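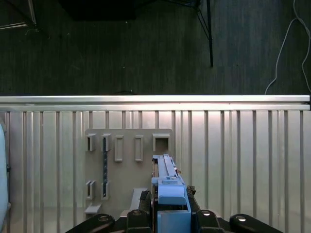 Notebook, March: front brake judder, Merkik car

Carrying on from the Fisham test. Tumelo Nkosi came in after his second run and reported a shake through the pedal from high speed, worst in the first third of the stop and gone by the time he was down to second gear. No pull to either side. He said it was in the wheel too, but lighter. On the out lap there was nothing, so it needs heat to show up.

I had put it down to the tires because he had locked the left front on the run before and there was a flat spot you could feel with a thumb. We changed the fronts and it came back on the third lap, same place, same feel. So the tires are out of it, or at least not all of it.

What was on the car
Discs: the 348 mm fronts, second set, the ones that did the whole of the last endurance round.
Pads: Akov, the harder compound, bedded on the older discs and moved across. I don't love this. It was done to save time at the circuit and it is written on the setup sheet, so at least we know.
Ducts: full open, no tape.
Bias: one click forward from where we finished last year.

Distance on the discs by the log is over 400 laps of Fisham equivalent. That is not much for these, and both sides were well above minimum thickness when they came off. No cracks past the drill holes. A few of the usual small heat checks on the outboard face of the left one.

Checks done this morning
Wheels off, calipers off and hung up with wire. Wheel bearings first. Right front has no play that I can find by hand or with the bar. Left front has a hint of a tick at full lock but it goes away with the nut at torque, so I think I was feeling the nut. Retorqued and marked with paint.

Runout on the bells with the disc bolted up: right side fine all the way around. Left side reads high at one point and falls off again evenly. I moved the disc one bolt hole along and the high point moved with it, so it belongs to the disc and the hub face is good. I went round once more to be sure because the indicator base was on a dirty patch of upright the first time.

Thickness variation is the number I should have taken at the circuit. Measured with the micrometer at eight points, same distance in from the edge. The right disc is even. The left has one thin stretch and, opposite it, a patch that measures thicker than the rest. Under the work light that patch is darker and has a shine to it. To me it reads as pad material laid down on the disc, which fits with the pads having been bedded on something else, and fits with Tumelo sitting on the brakes in the pit box at the end of the first run. He knows about this and has already apologized.

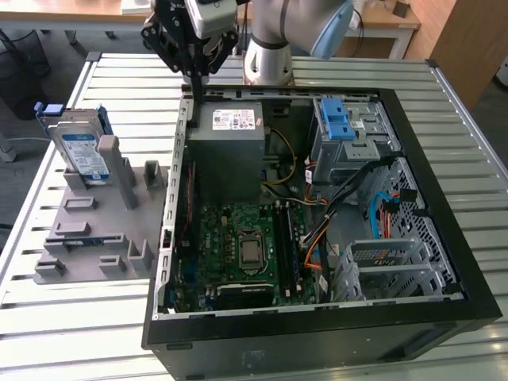

I took the dark patch back with garnet paper on a flat block, going across the direction of travel, then washed it with brake cleaner and measured again. The thick spot came down most of the way. It has left a faint ring that I can see and can't measure. I stopped there. If there is real hardening under the deposit then more sanding won't help and the judder will come back within a few heat cycles.

Pads: left inner has a glazed corner at the trailing edge. The other three are normal. Piston faces clean, all of them push back with about the same effort apart from the rear piston on the left inner side, which is slow. I pumped it out a little way, cleaned around it, put a smear of rubber grease on and worked it in and out until it matched the others. A seal kit goes in before the next event whether it behaves or not. Kit is on the shelf under the Mokoena springs, in the flat box.

Data
Went through the logger file over lunch. The car has no pedal travel sensor, so all I have is front line pressure, wheel speeds and the engine channels. Line pressure shows a ripple during the big stop at the end of the straight. It follows left front wheel speed and drops in frequency as the car slows, once per turn of the wheel. The rear pressure trace is smooth.

I wanted to rule out the driveline since there was a suggestion that the engine mount was involved. The shake as Tumelo feels it stops at 3,770 rpm on the way down in third, which someone took to mean an engine resonance. In the two stops where he went down a gear early it stops at a different engine speed and the same road speed. The mount is fine. I have crossed that job off the board.

Temperature paint on the left disc went further up the scale than the right. Only one color further, and the left does more work at Fisham anyway with the way the track runs. Duct on the left was checked with a hand in the outlet and the leaf blower at the nose. Flow felt the same as on the right. There was a bit of rubber caught in the mesh and I took it out. 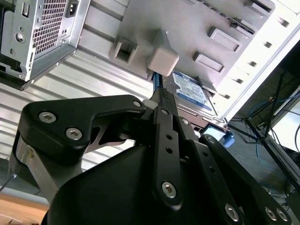 Gripper over the open computer case.

Put back together as follows
Left disc: cleaned one refitted for now, one hole along from where it was. Mark on the bell is at the valve.
Right disc: same as before.
Pads: new set of Akov, same compound, all four positions. The old ones are bagged and labeled and can be used for shakedown on another set of discs if we ever get that desperate.
Fluid: bled fronts only. Rears had been done before the test and the pedal is good.
Bias: left where it was so we change one thing at a time.
Bolts on the bells: new locking hardware, torqued cold, to be checked again after the first heat cycle.

Bedding for the next run
Three medium stops from mid speed with room between them, then a group of harder ones, never down to a standstill. One lap off the brakes as much as possible. In the pit box the car is to be held with chocks and Tumelo keeps his foot away from the pedal. I will tell him again on the radio on the in lap.

If it comes back
Swap the left disc for the spare before touching anything else. The spare was measured this afternoon and is even. It has to be warmed through before hard use as it has never been run. If it still shakes with the spare on, then the hub goes back on the suspect list and I will pull it and check the face off the car.

Still open
Order seal kits for the rears, we have fronts only.
The indicator base magnet is weak, needs replacing or borrowing the one from the machine shop.
Add thickness variation to the post-run sheet, with a box for each side.
Ask Akov whether they have a view on moving this compound between disc sets.
Left front tire with the flat spot is behind the door. Don't put it back on the rack.

Finished at 6:40 pm. Car is on stands, wheels on, nuts finger tight only. Tag is on the steering wheel.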